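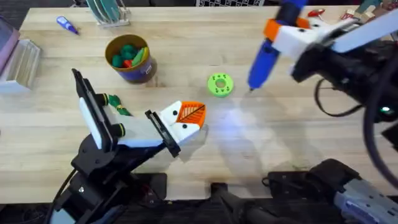

**Figura 3.** Anel verde-limão sobre o tampo de madeira clara, com o bico da pistola de cola quente logo à direita da peça.

### 3.2 Bancada, peça e aplicação do adesivo

Todos os ensaios de colagem da série Prornari na mesma bancada. Tampo de madeira clara, ripas coladas, veio visível, sem toalha nem placa de sacrifício. Discutimos bastante a placa (silicone, vidro, papel siliconado) e acabamos por ficar com a madeira nua, que é o que existe na maioria das oficinas escolares a que o trabalho se destina. Consequência conhecida: a cola agarra na madeira. Um pingo esquecido entre duas ripas sai com espátula, mas deixa brilho, e a peça seguinte já não assenta plana. A limpeza do tampo entra por isso no protocolo como passo, com tempo próprio na folha de registo.

A peça de ensaio é um anel achatado, impresso em 3D, com furo central grande e oito furos pequenos na face, agrupados aos pares. A geometria vem do suporte de candeeiro da primeira versão do kit Zima, simplificada. Tirámos o rebordo e o encaixe do cabo. Filamento Grumeletti verde-limão, bico de impressão a 215 °C, camada inferior sem textura. A cor não foi escolha estética, ou não só: o adesivo é translúcido e leitoso, e sobre o verde vê-se bem o contorno do cordão. Em peças brancas perdemos excessos que só apareciam à unha.

O adesivo foi o bastão Kingi transparente, um único lote. Sala a 23 °C durante toda a série, janelas fechadas. Pistola ligada de manhã cedo e deixada aquecer até o bastão avançar sem esforço no gatilho — critério pouco elegante, mas repetível entre operadores, o que o indicador luminoso da primeira pistola que comprámos não era.

Aplicação sempre com o anel deitado, bico inclinado, a ponta a aproximar-se pelo lado e não por cima do furo. Com a pistola a prumo a gota cai dentro do furo e tapa-o; inclinada, dá tempo de pousar a ponta na face e só depois carregar. O cordão começa entre dois pares de furos, segue a curva e pára antes do par seguinte. Parar é o difícil. O fio de cola que fica preso ao bico estica, dobra e vai cair onde não deve, quase sempre atravessado sobre um furo. Tentámos levantar depressa, levantar devagar, rodar o bico no fim. O que ficou no protocolo foi encostar a ponta ao bordo exterior da peça e arrastar um pouco para fora, com o fio a morrer no tampo (daí, outra vez, a limpeza).

Depois do cordão, espera de 60 segundos sem tocar. Só então se verificam os furos.

### 3.3 Verificação e desobstrução dos furos

A verificação faz-se com ponta metálica fina, à mão, luva de nitrilo calçada. A ponta entra a direito em cada furo até tocar na madeira. Se toca, o furo conta como livre. Se pára antes, regista-se como obstruído e tenta-se a remoção uma única vez, do centro do furo para a parede, sem alavanca. Alavanca lasca o rebordo, e um rebordo lascado inutiliza a peça para o ensaio de arrancamento descrito em 3.4.

A luva levantou objecções dentro do grupo. Perde-se tacto e o polegar escorrega na haste quando esta é muito fina. Mantivemos a luva por causa dos dedos, e tambem porque a gordura da pele na face do anel alterava a aderência do segundo cordão nos ensaios preliminares. Dados fracos, poucos anéis, mas a tendência chegou para decidir.

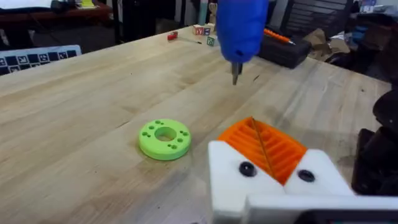

Somkiat Rungrueang, ao rever a primeira redacção desta secção, observou que o critério de «tocar na madeira» mistura duas coisas: o furo estar livre e o anel estar bem assente. Se a peça levanta de um lado por causa de um resíduo no tampo, a ponta desce mais do que devia e um furo meio tapado por baixo pode passar por bom. Sugeriu virar sempre o anel e repetir a verificação pela outra face.

A objecção é justa. Adoptámos a dupla verificação a partir daí, e os anéis anteriores foram revistos pelas duas faces antes de seguirem para 3.4. Custa tempo. A peça tem de estar fria para se poder virar, e virada ainda morna a cola marca a madeira e arranca com ela uma película do verniz.

Quanto à arrumação da bancada: deixou-se ao fundo o que costuma estar numa mesa destas, chave de fendas pequena, blocos de letras, desde que a zona do anel ficasse desimpedida. Uma bancada totalmente despida daria tempos melhores e pouco representativos. A única regra era a ponta metálica ter lugar fixo, pousada sempre do mesmo lado, porque procurá-la comia a espera entre o cordão e a verifcação.

Os tempos por peça, com e sem a limpeza do tampo, estão na tabela da secção 4.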